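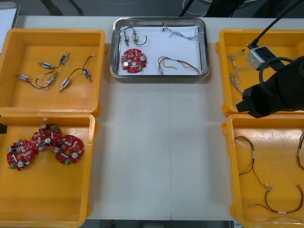 3.2 Collecting the kitting demonstrations

The Zeltmont set was gathered at a single bench over six weeks. An operator drove the arm by hand controller and moved parts between the yellow bins and a paper-lined steel tray (Figure 2). Parts were solenoid valves on their leads, round circuit boards, and wire harnesses. We logged 654 attempts and kept 300.

That gap deserves more attention than it usually gets. The Plilau protocol, which we followed for want of a better one, lets the operator throw out any attempt judged "unclean." The word is never defined. When we went back through the discards from one Monday, many differed from the kept attempts only in that the operator had paused before closing the gripper. A learner trained on what remains sees a world in which hesitation does not occur, and we doubt that this world is the one it will be tested in.

Figure 2. Bench layout during collection. The tray sits between the two upper bins and holds valves, a board and two harnesses.

Harnesses are the harder problem. A board lying flat can be picked in a handful of ways; a bundle of twisted wires rarely lies the same way twice. Of the 300 kept attempts, 66 involve a harness, and we see no reason to believe that 66 is enough. Earlier work on the Nygård bench reported steady gains up to 160 harness examples, but the test there reused the same bundles in nearly the same bins — a generous setup. We could not repeat the result with bundles the model had not met before.

We also make no claim that the fixed overhead light and white table are harmless. Both were kept constant for convenience, and the Akotgate comparison in Section 5 suggests that the model leans on them.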